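Ticket: Small parts organiser - lid latch not holding, parts migrating between compartments
Opened by: Akinyi Rotich
Assigned to: Halima Massawe
Product: Kavix compartment box, translucent
Status: Resolved, waiting on spare

Reported problem

The front latch on one of our Kavix boxes pops open when the box is picked up by its short end. With the lid loose, small parts get over the dividers and end up in the wrong compartment. We had M3 washers in with the spring pins on Tuesday and it took 35 minutes to sort them. The box was bought from Kellbridge in June with the rest of that order. The other boxes are fine.

Already tried: wiped the latch with a dry cloth, pressed the hinge pins back in, swapped the contents for a lighter load. No change.

Reply - Halima Massawe

Please empty the box as far as you can and put it on something flat and pale so that anything you drop shows up. Leave a few parts in one compartment for the shake test. Then check these:

Does the lid sit level with the latch undone?
Is there a white stress line where the latch bends?
Is anything trapped under the edge of the lid?

Don't heat the latch to bend it back. We lost one that way.

Update - Akinyi Rotich, Fri 4 October

Box is on the white board on the wooden table, with a few small metal bits left in the upper compartment. Going over the left side with a thin metal tool.

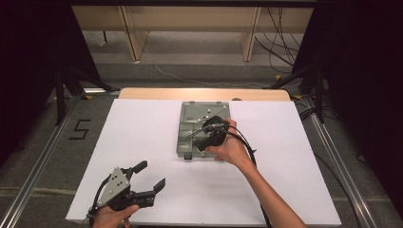
Findings

Lid sits level on the hinge side but is slightly proud at the front. No stress line on the latch. There was a sliver of swarf wedged in the lid groove, now out. With that gone the latch clicks, but it still lets go after 10 or so openings. The catch it hooks on to is worn round at one corner.

Reply - Halima Massawe

That matches what I expected. The groove was half the problem and the catch is the other half. The latch can be replaced but the catch is moulded into the base, so I have asked Kellbridge for a new base. They quote 30 days.

Until it arrives, keep a wide rubber band round the box and use it for larger parts only. The spring pins can go in the Gasten tin on the second shelf - please move the label as well.

Akinyi Rotich

Band on, pins moved, label moved. Happy for this to be closed when the base turns up.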